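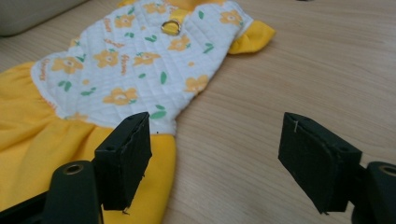 Workroom diary, Starnside
22/06/2023

The morning was given to the garments returned from the Herow counter. Two cartons were received, and the delivery note was signed and placed in the tray. The contents were sorted by type, with dresses kept apart from coats and harness vests, and each piece was opened out on the table for inspection before being entered in the stock book.

The yellow dress with the quilted bodice, entered under stock number 399, was taken first. The pattern of flowers and leaves remains the most cheerful in the range, and I recorded my preference for it over the plain blue, which the shop continues to request. The D-ring was tested by hand at its strap and held firmly. The stitching at the waist gather was examined from the inside and found to be sound. One loose thread at the neckline was trimmed.

Folding took longer than it should have. The skirt is full and the cloth does not lie flat willingly; when the dress is folded in half across the waist, the gathers crease and the garment looks tired by the time it reaches the customer. I have therefore adopted the method used at Norðdahl: the skirt is turned up in a single loose fold over tissue paper, the sleeves are laid inward, and the bodice is left uppermost. The cuffs are not to be pressed. This instruction has been written on a card and pinned above the shelf.

Mr. Troels Vídalín telephoned before lunch regarding the Grasumport order. He requires the small sizes by the first week of September and asked whether the leash rings might be moved closer to the neck. I advised him that the present position was chosen after fittings and that any change would call for a new sample. He agreed to consider the matter and will write. I was less patient on the telephone than I should have been, and I intend to send him a courteous note.

In the afternoon the remaining dresses were brushed, folded and put away. Item 707, a knitted coat, was set aside with a pulled stitch at the shoulder, and will be mended here if matching wool can be found. The supply of tissue paper is low. Two further packets have been requested from the stationer.

The windows were opened for an hour, the room having become very warm, and the table was wiped down before closing. I left later than intended and walked home by the harbor. The evening was clear. Tomorrow: labels, the note to Mr. Vídalín, and the wool.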